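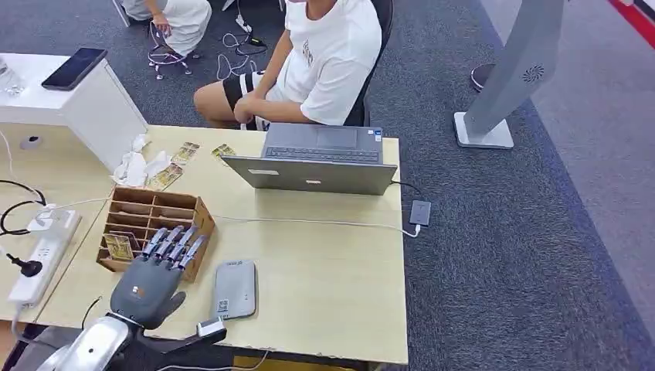

The Istiser tree-planting auger was assessed over a full planting season by the parks and grounds office of Jara. The office maintains the roadside verges, two public gardens and the restored slope above the reservoir, where 1331 native saplings were scheduled for planting. Until this season, holes were dug by hand. The purpose of the assessment was to decide whether the tool should be bought for all field crews.

The auger is a one-person, battery-powered unit with a steel bit and a side handle. It is supplied by Felirix with two batteries, a charger, a depth collar and a printed manual. Assembly is simple, and new operators were able to work alone after one short training session. The depth collar deserves particular mention: it kept the holes even, and crews no longer had to stop and measure.

Performance in loam and sandy soil was very good. On the lower slope, 308 holes were drilled in one working day by a crew of four, including breaks and battery changes. The sides of the holes were slightly polished in the heavier soil, and crews were instructed to roughen them with a hand fork before planting.
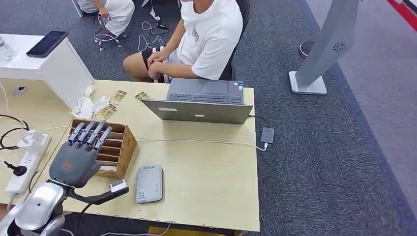

Results on stony ground were less satisfactory. The bit stalled often on the upper terrace, and the safety clutch – which works as intended – then required a pause before each restart. In that section 50 holes were finished with a digging bar. The manufacturer offers a rock bit at extra cost, but it was not included in this assessment.

Battery life was acceptable. Each battery lasted through a morning in soft soil and well under half of that on the terrace. Sites without a vehicle nearby will need a third battery, and the budget should allow for it. The carrying strap is too short for taller operators and should be replaced.

Survival was checked in May on the plot managed jointly with the Kundarance nursery. Of the saplings planted there in machine-drilled holes, more than 305 were in leaf. The office does not credit this result to the auger alone, as the plot was also mulched and watered on a regular schedule.
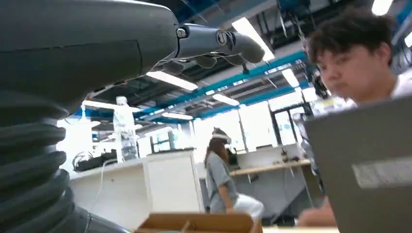
Recommendation

The Istiser auger is recommended for crews working on loam, sand and light clay. It is not recommended as the only digging tool for rocky sites, where hand tools must remain available. Purchase orders should specify the longer strap and one additional battery per unit. The office will review the rock bit separately if a loan unit can be arranged with Felirix before the next planting season.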